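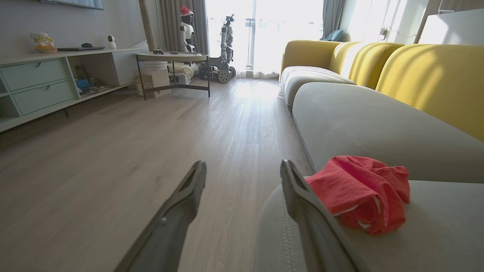
Upholstery wear bench, notes, May

Started 9:40. Hadbridge gray, batch two, seat covers only. Backs can wait.

Rub tester: swapped the felt pads first, old ones were glazed. Junhao says change them every 2,000 rubs whatever they look like. Fine, doing that from now on. Wrote it on the lid.

Sample A got to 2,447 before the first yarn broke. Spec from Tomar is 2,000 for this stage so it passes, but the break was right next to the seam and I don't love that. Looked at it under the loupe with Renu. She thinks the needle nicked the yarn when the cover was sewn. I think the stitch is too tight. Cutting a piece from the middle of the panel tomorow, no seam, to settle it.

Sample B stopped early, my fault, clamp slipped. Throw that number out. Do NOT put it in the sheet.

Color transfer: red-orange cotton against the light gray. Dry rub first, then damp. Dry gave almost nothing. Damp left a faint pink patch, grade 3-4 by my eye, Yogesh called it a 3. We went to the window and still didn't agree. Going with 3. Need to repeat with cloth that's been washed once, people don't sit around with brand new blankets forever.

Cleaning the pink patch:
- plain water, blot: spread it
- Dello foam, two minutes, blot: mostly gone, left a ring
- Dello foam then water then blot from the outside in: best so far, ring only shows when you tilt it

Foam can is nearly empty. Ordered from Trerkus, the small size, the big ones go flat on us.

Seam pull: load cell drifting again. Zeroed it, pulled a blank, came back 28 off. Zeroed again, same thing. Swapped the cable and it settled down. Old cable has tape on it, please don't put it back in the drawer. Pulls from before lunch are suspect, will redo A1 thru A4.

Roland wants the numbers for his supplier call. Told him rub results yes, seam results no.

To do
- redo A1-A4
- middle-of-panel piece
- washed cotton, damp rub, three strips
- ask Rosaire which thread they changed to in batch two, the label just says poly
- felt pads, we're down to the last pack

Stopped 4:15, tester off at the wall.

Home | Bench notes | Methods | Suppliers | Search
Contact the textile bench | © Hadbridge | Back to top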